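News from the Bamcombe Repair and Lending Shed

Well, what a summer it has been, and I hardly know where to begin, so I shall begin with the roof.
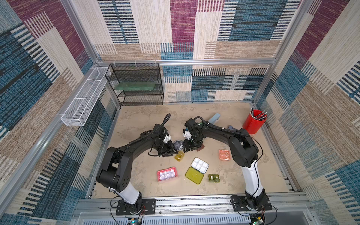
The roof is finished! Those of you who have been dodging the bucket by the back shelves since last winter will be as pleased as we are. The bill came to £3769 in the end, a little more than we had hoped, though the builders found a good deal of soft timber once the old felt came off and we could hardly ask them to cover it up again. The spring plant sale brought in £1049 towards it – our best yet, and all those tomato seedlings went before eleven in the morning – and the rest came from savings and from the very kind people who put something in the tin by the door. Thank you, every one of you.

Now that the back shelves are dry we have been able to bring the larger items home from storage. The carpet cleaner is back, and so is the long ladder, the wallpaper table and the big Torkex drill, which was missed more than anything else we own. Please do remember to bring the drill back with its side handle. We are on our third handle, and they are not cheap to replace.

The lending list has now passed 700 items, which still makes me smile when I think of the one shelf and the borrowed hedge trimmer we started out with. If you haven't looked through it for a while, do have a browse at the desk, as there are some lovely new things on it: a jam pan, a fruit press (you will want to book early for that one, as the apples look heavy this year), a set of bowls for the lawn and a rather handsome tent that sleeps four, or five if you are all good friends.

On the mending side, the sewing table has moved nearer the window, where the light is so much kinder for dark cloth. Trouser hems, zips and torn linings are all welcome. We can't take leather or anything very heavy at the moment, but the cobbler at Skinberg still does bags and belts and is always fair on price.

Loans remain free for the first week, and after that it is £2 a week for anything with a plug and nothing at all for anything without. Late things do happen, we know, and a quick telephone call is all we ask so that the next person isn't left waiting.

We shall be closed for the last week of August and open as usual after that, from ten in the morning, with the kettle on.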